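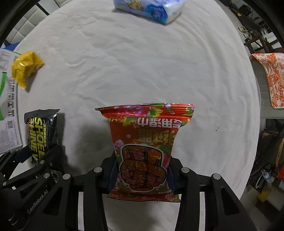
Jovita Cuautle wanted it put down before anything else that the February minutes had her voting for the poetry crawl. She voted against it, twice, once by accident. The February minutes stand corrected and were otherwise approved.

Present: Jovita Cuautle, Arif Hettiarachchi, Normunds Luik (chair), Amber Kramer (minutes). Anayeli Barajas joined at 7:20 with an account of the parking.

1. Used book sale

Takings came to $735, which beats last fall and would have beaten it by more if the cookbook table had not been priced by two people with different philosophies. Arif reported 26 boxes unsold. Cabello Books will take the mysteries and the travel guides. They will not take the encyclopedias, and asked us to stop bringing them up. Normunds has the encyclopedias in his garage and would like that to be a temporary arrangement. It was also a temporary arrangement last year.

Action: Arif to call the school district about the encyclopedias. Nobody is to use the word "donate" until he has heard back.

2. Reading series

Plamel, the coffee shop on the corner, has offered its back room on Monday evenings for the spring. The room is free if we buy drinks. Discussion of what counts as a drink. Anayeli pointed out that the espresso machine shares a wall with the lectern and that at the last reading a very quiet memoir lost most of its second chapter. Normunds will ask if the machine can rest during the readings and run between them.

Four readers are lined up. The short story writer has requested a stool, and then a different stool.

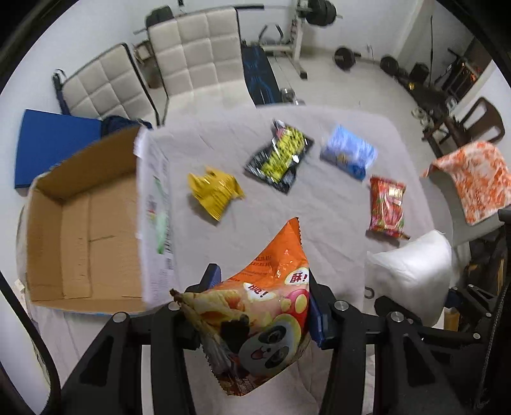

Jovita moved that each reader be held to fifteen minutes. Arif asked what would happen at minute sixteen. After some silence it was agreed that Amber would stand up and look interested in the door. Motion carried, Amber abstaining.

3. Neighborhood book map

The printer, Nurketer, quoted for more than 100 copies and we asked for fewer, so there will be a new quote. The proof has Cabello Books on the wrong side of the street and spells "secondhand" three ways. Anayeli prefers the one with the hyphen. The chair ruled that spelling is not subject to a vote, and then lost a vote on that ruling. The hyphen stays.

Jovita asked for the Sketari reading room to be added, as it has a good shelf of translations and the only public restroom between the library and the bus stop. Agreed on both grounds.

Action: Anayeli to send corrections to Nurketer in one email, as opposed to last time.

4. Other business

The little free library outside the post office has filled up again with tax software manuals. Normunds suspects one person. Jovita suspects Normunds. Left open.

Arif asked if the book for next meeting could be under 400 pages. Referred to the book group, which is us. Deferred.

Adjourned 8:50. Next meeting same place, Arif bringing the key.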